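Filed under: Short Fiction, Issue Archive

The Levelling at Tranness

The gauge at Tranness read 209 centimeters on the first morning, and Teodora Ristić wrote the figure in the left column of the field book. The right column was for corrections. She had been told by the district office that there would be none, as the gauge had been checked in the spring and the reservoir had been drawn down by the book ever since.

The instrument was an older optical level with a good bubble. She set it up on the concrete apron below the valve house, let it stand for ten minutes in the shade, and took a backsight on the brass bolt in the retaining wall. The bolt was benchmark 52. It appeared on the survey sheet of the valley as a small arrow with a number beside it, and every height on the sheet was carried from it.

Mirsad Živković held the staff. He had held staffs for her father and was exact about it. He rocked the staff slowly toward her and away again so that she could take the lowest reading, and he did not talk while she was at the eyepiece.

"Again," she said.

He rocked it again. She wrote the number down, walked the level forward, and took the foresight on the foot of the gauge. Then she did the subtraction on the page, and did it a second time from the bottom up.

The gauge was low by 57 millimeters.

Procedure in such a case was clear. The run was to be closed back on the starting point by a different route, and if the misclosure came within tolerance, the result stood. They went back along the service road, seven setups in all, with the sights kept short and equal. It took until three in the afternoon. The misclosure was 2 millimeters.

"So the gauge has sunk," Mirsad said.

"Or the bolt has come up."

He looked at the retaining wall. It was built on rock, and they both knew that.

The Second Benchmark

There was one other mark of the same order in the valley, cut into the doorstep of the Popescu house at Fleseseck, on the far bank. It had not been used since the road bridge was closed. The walk over the dam crest and down the other side was long, and the staff was awkward in the wind, so Mirsad carried it folded and did not open it until they were among the houses.

The mark was a horizontal groove with an arrow below it. Someone had painted the step gray, and paint had filled the groove. Teodora cleaned it out with the point of a compass. A woman opened the door while she was doing this and asked what they wanted.

"We're checking the height of your step."

"It's the same as it was."

"That's what we're checking."

The woman was the younger Mrs. Popescu. She remembered Mirsad, though she remembered him with more hair, and she asked after Teodora's father. Teodora said that he had died in December. Mrs. Popescu nodded and left the door open while they worked.

The run from the step to the gauge was done the next day, out and back. Measured from Fleseseck, the gauge was low by 4 millimeters, which over that distance was nothing. The step and the gauge agreed. Benchmark 52 was the one that stood apart.

She sat on the apron with the field book on her knee and went back through the old abstracts, which she had brought in a folder. The height of 52 had been entered by her father in the year the wall was finished. Each later survey had begun from his figure. None had begun from anywhere else. On the abstract the last two digits of the height were clear: a seven and a two. On the carbon of his original page, folded small at the back, they were a one and a five.

The difference was 57 millimeters.

"He copied the wrong line," she said.

Mirsad took the carbon and held it away from him, as his eyes required. "It was cold that week," he said. "We did the fair copy in the hut at Tumon, by lamp. I read them out to him."

"You read them out?"

"I read out every line." He gave the page back. "Maybe I read the wrong one. I don't know. It's a long time ago."

She considered what followed from it. The wall had not moved. The gauge had been set correctly, by a man who had walked over to Fleseseck instead of trusting the nearer bolt, and who had left no note about why. Drainage levels on the lower fields had been taken from the bolt. They would all be out by the same amount – less than the width of a hand – and water had presumably run down them regardless.

In the hut at Tumon that evening Mirsad lit the stove and looked for something to drink from. The hut had belonged to the survey for as long as either of them had worked there, and there was one mug on the shelf, which they took in turns. Tea was made strong. She let hers stand while she ruled a line under the last entry.
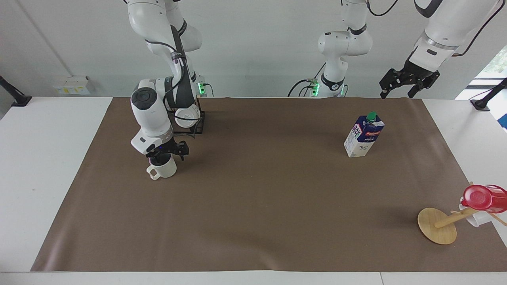 The Right Column

The form for a change of benchmark height had a box headed Cause. The accepted entries were settlement, heave, disturbance and replacement. She read the list twice and then read the notes on the reverse, which dealt only with the size of the envelope.

"Put disturbance," Mirsad said.

"Nothing disturbed it."

"Then leave it blank."

"They'll send it back."

He put another log in the stove and adjusted the damper. The wind had dropped, and the water could be heard going over the weir below the hut, at a steady rate.

She wrote: Transcription. Under it she entered the date of her father's survey, the page number of the carbon, and the corrected height to the millimeter. There was a line for the name of the original observer, and she filled that in. There was a second line, for the name of the booker. She stopped with the pen over it.

"Živković," he said. "With both accents, please. They always leave one off."

She wrote it with both accents. Then she opened the field book to the first page, found the reading of 209, and in the right column, beside it, entered a zero.

In the morning they packed the level in its case and walked down to the bolt. Mirsad had brought a wire brush. He cleaned the brass until the number showed, and she checked the bubble on the staff one more time before they went on to the next mark.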